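Two-finger gripper for bakery items, stock pads or soft fingers?

Posted in Grippers and End Effectors
2055 views

pinion_drop

Hi all, long-time reader here and I finally have something worth bothering you with. I'm setting up a pick test for baked goods and I have to choose between two grippers by the end of the month. I've gone around in circles on it so many times that I no longer trust my own notes!

The two I have on the bench are a Kirow parallel-jaw (electric, flat gray pads, the one everybody seems to start with) and a Linari soft gripper with three silicone fingers and a little air pump. Same arm for both, same controller, same table. The job is dull: pick a bread item off the table, put it in a basket, repeat, don't wreck anything. The items are a braided roll, a puffy cream-puff sort of bun, a plain dinner roll and a croissant. The croissant is a nightmare and I'm leaving it out for now.

My trouble is the braided roll. It's long and tapered at both ends, and when it lies diagonally to the jaws the fingers want to close on the plait at an angle, so one pad lands on a high spot and the other one slides into a groove. The roll then twists as it comes up. Sometimes it stays in, sometimes it swings and drops. If I rotate the wrist to line up with the short axis first, it's a lot better, but my camera's angle estimate wobbles on anything with a shiny glaze and I get a bad rotation often enough to be annoying.

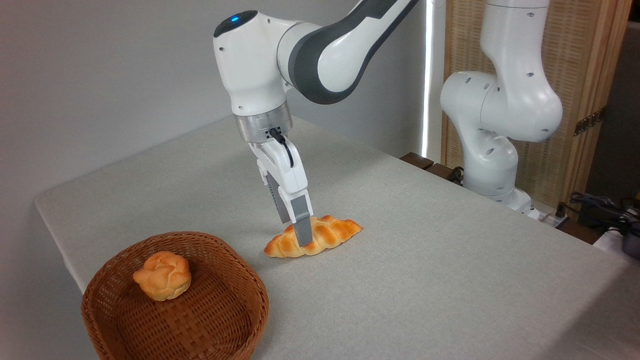
Kirow gripper over the braided roll, basket with the bun at front left.

I ran 279 picks with the Kirow over the past two weeks, all four items mixed, and dropped 19. Nearly all of the drops were the braid. I haven't done the same number on the Linari yet because the pump is loud and I share the room, but my first impression is that it's kinder to the puffy bun and sloppier on placement. It lets go of one side before the other, so the bun rolls off toward the rim of the basket and I never know where it's going to end up.

Other things that may matter:

The table has a light gray cloth on it. I like it for the camera, but I suspect it's giving me trouble on low grasps, as the fingertips drag the fabric a little when they close.

Force on the Kirow is at the lowest setting the Enriquez controller lets me pick. I'd like to go lower. Is there a way around that minimum?

I do have a second arm mounted at the back corner, parked upright and out of the way. I'd rather not make this a two-arm job.

So, would you keep the parallel jaw and fix the software side, or go soft and live with the messy release? And has anyone swapped just the pads and gotten most of the benefit?

Thanks in advance, I'll happily post more numbers if anybody wants them.

torque_and_toast

Keep the parallel jaw. I went through pretty much this same comparison with buns and filled rolls, and I ended up back on two fingers with different pads, after a month of fooling around with air lines.

Your drop rate isn't bad at all for stock pads on bread. Flat pads on a braid only touch at the high spots, so any off-center grab turns into a pivot. What worked for me was gluing a strip of soft closed-cell foam to each pad (mine were thick enough to squish down to half) and then a thin food-safe silicone skin over the foam. The foam sinks into the grooves and the twisting mostly goes away. Remember to redo your zero and your full-open width afterward. I forgot, and spent an entire afternoon convinced the gripper was broken.

On the angle wobble: are you fitting to the color image or to depth? With glazed stuff the highlight moves around with the lights and drags the fit with it. I'd get the outline from depth and take the long axis from that. If you're stuck with color, average a few shots before you commit to a wrist angle, and look at where your lights are. I had a bright strip light right behind my cell and moving it helped more than any code I wrote that week.

Also check your grasp height. If your fingertips are dragging the cloth, come up a few millimeters. Bread is tall, you don't need to get under it. You want to close at the widest part or a hair below. And pull the cloth tight! Mine is clamped under the edge of the table and it hasn't bunched up once.

For the force minimum on the Enriquez, I don't know of a way to get below it in the menus. I close to a width instead of a force. Measure the roll, set the target width a bit smaller, done. It's crude, but with foam on the pads you have plenty of slack. Your dinner roll and your puffy bun will need their own widths, so you'll want a little table of them.

The Linari release thing is familiar. Slow the vent down if your pump has a valve for it, and lower the item until it's touching the bottom of the basket before you let go.

korgate_fan_88

Get a Korgate. We have one on our line and it picks everything.

mildly_calibrated

I'm going to disagree a bit with the first reply, though the foam tip is a good one and I've used it too.

It depends what comes after the test. If you're going to stick with four items, sure, foam pads and a width table, go home early. But if somebody is going to hand you new pastries every week, then the width table gets old fast and the soft fingers start to look pretty good. I have a notebook page of widths from January that I can't even read anymore.

I'd run the Linari for the same 279 picks before deciding, in the same item order if you logged it. Right now you're comparing real numbers against a feeling. Split your drops into "lost on the lift" and "bad at the release" too, because a bun that rolls to the rim but stays in the basket may not be a failure at all for your purposes. And score damage separately. I squeezed a lot of puffy buns that counted as perfect picks until someone looked at the dents.

For the pump noise, put it in a box with some foam and run a longer hose. It gets a little slower to close. I could live with that.

One small thing, swap your rolls out often. A day-old braid is much stiffer than a fresh one and your results will drift without you touching a single setting. I did 1000 picks once with the same bag of rolls and had to throw the whole set out.

pinion_drop

Thank you both, this is super helpful. I was fitting to color, so that's the first thing to change. Foam is ordered, and I'm going to do the full Linari run as well once I've boxed up the pump. I didn't log the item order (ugh), so I'll be redoing the Kirow picks too.

@korgate_fan_88 which model, and what are you picking with it?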